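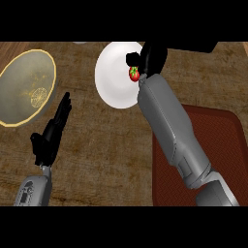
I keep hearing that you shouldn't build the real thing until the simulation is perfect, and I think that's backwards for anyone doing this in a garage or a shared shop. Henrike Kasten and I have been at our two-armed table setter (we call it Storkatora, long story) at the Wullcombe workshop since July, and the evenings I learned the most were the ones when the sim was still kind of dumb. Put a strawberry in a gripper over a plate in software and you feel like a genius! Then you go squeeze a real one and you need a paper towel.

I'm not against simulating, I love it, it's free and you can do it on the couch. But it makes you lazy about the boring stuff. Our cables snagged twice before we even thought about where they should run, and the sim never had a word to say about cables.
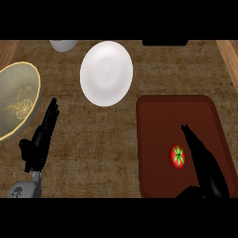
Last modified: January 2023

Take the tomato on the red tray. With the fingertips right up next to it, there's only a little gap left, and that's the part where I want people to stop fiddling with the rendering. Does the tray slide on your bench? Is the tomato soft on one side? Go find out with your own hands, it takes two minutes.

Gøran Fagerlund thinks I'm being reckless, and he did burn out 3 servos once, so he's earned his opinion (he's also the one who cleaned up after my strawberries, sorry Gøran). My answer is to run the real arms slow, keep a hand on the power switch, and start early anyway. We're doing the elbow mounts next, and I already know the first set will be wrong.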